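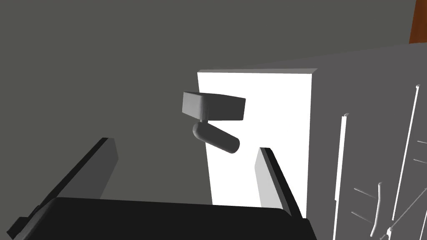

What does the new Cirell code of practice ask of companies that test robot arms in simulation?

It asks them to write down what was simulated, how many trials were run and which of those trials failed, and to keep that record for as long as the robot is in service.

PASTBRIDGE, 26/09/2023 — Cirell, the robot safety group based in Pastbridge, has published a code of practice for household robots that are trained or tested in simulation before they are used in homes. The code is free to read and applies to member companies from January.

The document is 29 pages long and has seven sections. It covers handles, levers, doors and drawers, and the grippers used to operate them. Members must state the force limit set for the gripper, the starting position of the arm and the rule used to decide that a task was completed. A change to any of these counts as a new test.

"Two teams could report the same success rate and mean different things by it," said Sena Tetteh, who led the drafting. "One counted a lever as turned when it moved at all. The other wanted the full turn. We now have one definition, and it is on page four."

The code was tried out at Sarnside, where engineers planned 3000 simulated trials on kitchen fixtures. Of these, 2934 met the record-keeping rules. The rest were missing a starting position or a software version and were left out of the results.

"We thought our logs were in good order," said Kári Gunnlaugsson, test lead at Sarnside. "The software versions were the weak spot. We have changed how they are saved."

Simulated results alone will not be enough for a member to call a robot ready for home use. Section five requires a set of physical trials on the same type of fixture, with a person at the stop button — the two sets of results must be reported side by side.

Dogbe, which makes gripper fingers, commented on an early draft. Its engineer Etornam Asamoah asked for finger wear to be added to the physical trials, and it now appears in section six.

Members with questions about existing test records should write to Nkrumah Ankrah at the Cirell office. Press inquiries go to Kofi Korletey at the same address.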